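June, nearly midnight, kitchen

I should be in bed. I have a proper early start tomorrow and my legs are buzzing in that way they get when I've been in the pool too long, so I'm eating cereal standing up and writing this down before I lose it.

So! I swam 800 yards tonight without stopping. Me! The person who in January had to hang on to the gutter after two lengths and pretend to be fixing her goggles. I didn't set out to do it either. I was going to do my usual eight lengths, have a little rest, chat to whoever was in the slow lane, do some more. But the slow lane was packed with people I didn't know, and I felt too shy to stop at the wall in the middle of them all, so I just kept turning around. And then I kept turning around some more, and somewhere past the halfway point my breathing went all quiet and even and I thought oh, so this is what Babita keeps going on about.

Babita was on deck with her whistle and she'd been keeping an eye on me the whole time, the sneak. When I finally came up she held up her clipboard like a boxing card. She says my left arm still crosses over too far in front and I kick like I'm trying to shake off a shoe. Fine. I'll take it. She also says I should sign up for the lake swim in August and I laughed, and then I thought about it in the shower for a good ten minutes, which is a bad sign.

The thing about the lake is the weeds. I can do cold, I think. I grew up with a shower that had one temperature. But I remember going out to the lake with Mom and her friends when I was maybe nine, and something long and slippery wrapped around my ankle, and I screamed so hard that a man in a canoe dropped his sandwich. I haven't put my face in lake water since. Do they cut the weeds back for the race? I need to look that up. I wrote it on my hand and then, of course, went to bed in my head and washed my hands.

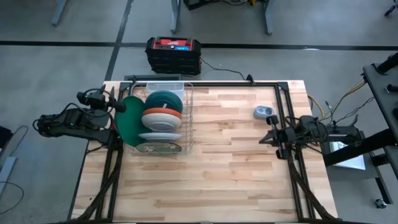 Butcher block, dish rack and all.

Kayode called while I was on the bus home. He has decided we're all going to Mom's for her birthday, and by decided I mean he's already told her. It's fine, I want to go, but he wants us to drive through the night like we did in college, and I'm sorry, I'm not that person anymore. I need a pillow and a real bathroom. We settled on leaving at five in the morning, a time I agreed to purely because I was high on swimming. He's in charge of the cake and I'm in charge of everything else (why?). He asked if I'd sounded out of breath and I told him about the pool and he went quiet for a second and then said "Dad would've liked that." I had to look out the window for a couple of stops.

Dad swam every morning he could. I've got his old Lenex towel, the green one, so thin now that you can practically read through it, and I took it with me tonight for no special reason. Maybe that's why I kept going. Or maybe I was just hiding from strangers, who knows.

Other business, quickly. The tomatoes on the balcony have flowers. Only the two plants nearest the wall, the others are sulking. Fiifi dropped off the library book he's had of mine for so long that I'd bought another copy, so if anyone wants a slightly damp mystery novel about a lighthouse, speak up. I still haven't paid the water bill. And I need new goggles, the left side leaks and I've got a red ring around my eye that made the bus driver ask if I was okay.

I'm going to try for the pool again the day after tomorrow, early, before the kids' lessons start. I won't try to beat anything. I'll do a few slow ones and think about my left arm.

Okay, cereal's gone. I've just gone and looked at the sign-up page for the lake. It closes at the end of the month. There's a box where you put your emergency contact and I typed Kayode's number in, and then I shut the laptop.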